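Stalton notebook, May
Wrist stream timing and door state estimate

Picked up the latency problem on the wrist camera again. Symptom as before: when the hand moves quickly the self-filter mask lags behind the fingers, and the points that escape the mask go into the collision map as obstacles. The planner then sees an obstacle attached to its own hand and refuses to move. Darkwood logs it as "start state in collision" with no hint of which link or which point, so most of the morning went on adding that to the message. It now prints the link name and the age of the offending point.

Checked the timestamps first. Joint states come in at 200 Hz and are stamped at the driver. Wrist images are stamped on arrival at the host, so the transport delay is missing. I had assumed this was small. Added a fixed offset parameter to the camera node (wrist_stamp_offset, in ms) and swept it by hand. Best overlap between mask and fingers at 20. At 10 the mask still trails on fast moves.

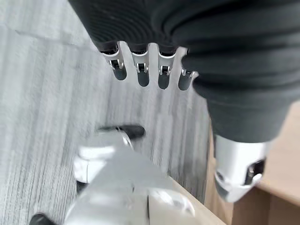

Wrist camera, fingers over the carpet. Blurred white part close to the lens.

Blur is a separate matter. The offset fixes where the mask sits but not how wide the fingers smear, so I have put the padding on a velocity term: base padding at rest, growing with wrist speed, clamped. Carpet does not help. The streaks give the stereo matcher false edges along one direction and we get thin ghost surfaces just above the floor. Raised the minimum cluster size for anything close to the floor plane. This will drop cables as well. Acceptable for arm planning, not for the base, so the two maps now read separate configs. Issue 2823 can be closed once Esther Chege has looked at the merge.

Second item, the cabinet. Joly fits one hinge angle per door from the head view and passes it to the planner as a fixed joint value.
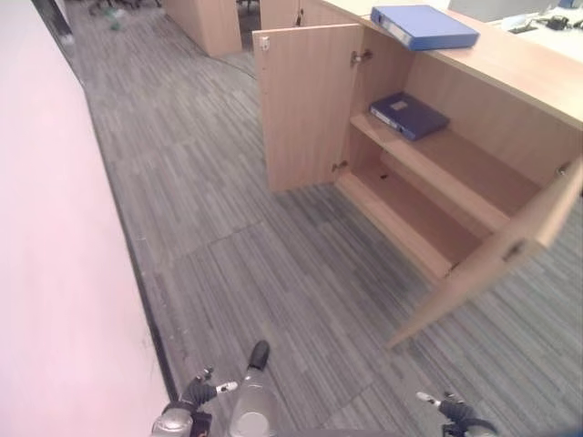 The trouble is that with both doors open the fitter has two nearly parallel edges to choose from and sometimes assigns the same edge to both. When it does that, one door goes missing from the map and the arm gets a path straight through it. Added a check that the two fitted edges must start from different hinge lines, and if they don't, the fit is rejected and the last good value is held with inflated bounds. Ugly but safe. Replayed the Stostton bag with the check on and the swap did not appear.

Still open:
- offset is a constant, should be estimated at start-up
- padding clamp value is a guess
- held door value never expires
- head camera stamps not checked at all - same driver, so probably the same fault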